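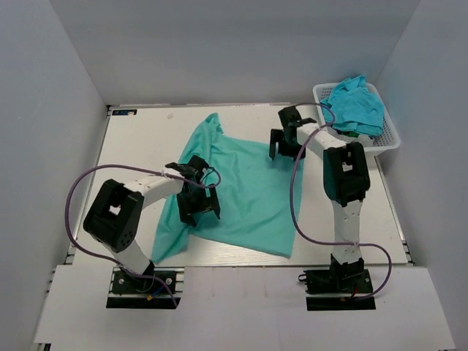 How should a large cloth be laid out before it gets folded?

Lay it across the middle of the table, find two corners that belong to the same edge, and smooth from that edge toward the bunched part. Once one side lies mostly flat, the rest is much easier to sort out.

About this collection

Zadimden is a set of notes and pictures on folding household cloth: towels, tablecloths, light blankets and the odd bedsheet. It started as a housekeeping handout at Hotano, where I spent a good many mornings in the linen room, and it grew a little every time somebody asked me a sensible question I couldn't answer. There are 80 entries now, 70 of them with written notes and the rest still waiting for me to sit down with a cup of tea and get on with it.

What is in each entry

Each entry has an item name, a color in ordinary words, a state and a short note. The states are "heaped", "partly flat", "flat" and "folded". I went back and forth for weeks over "partly flat" -- it covers a lot of ground, I know -- and settled on using it whenever at least one corner is out in the open and some of the cloth is still lying over itself. Faint wrinkles don't count against "flat". If they did, I would have very little flat linen to show you!

Folding notes

Bring long folds out sideways before you pull on a corner. A peak in the middle of the cloth usually has spare fabric tucked beneath it, so lift it gently and let it fall open. Then match the short edges, fold once, smooth with the side of your hand, and fold again. Big pieces like a second fold in the other direction, and they sit better in the basket that way.

Known gaps

The 13 fitted sheet entries are thin, and I'm sorry about that. Elastic corners deserve a page of their own, which I hope to have ready in March. Napkins were left out on purpose, as Haslinger already has a lovely guide to those.

Changes

January 9, 2026: merged "crumpled" into "heaped", fixed the color names on the blankets.

Thanks and contact

Sirnent kindly keeps the files online. Corrections are very welcome -- please give the entry number and the word you would change.

Zdzisław Kozłowski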